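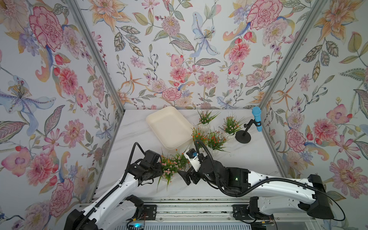
Daranee missed the 304 out of Plollerbridge by the length of a platform. Bag open, one shoe untied. Next one at ten past six, maybe. She sat down and thought about the aunt's house in Cinlow – flowers all over the wallpaper, big washy ones, and the little fake plants with their pink blossoms that got dusted every Sunday like they might die otherwise. Somebody had to sign for it all by seven. Somebody meaning her.

Phone. Pangaribuan again, the lawyer.

"You're on the train?"

"Nearly."

"The buyer's here. He's measuring teh kitchen."

She looked up the line. Nothing, rain, a man eating a peach.

"Tell him it isn't for sale," she said, and then her thumb had hung up on its own. Her heart going. She tied the shoe. The rain got louder and she sat their and let it.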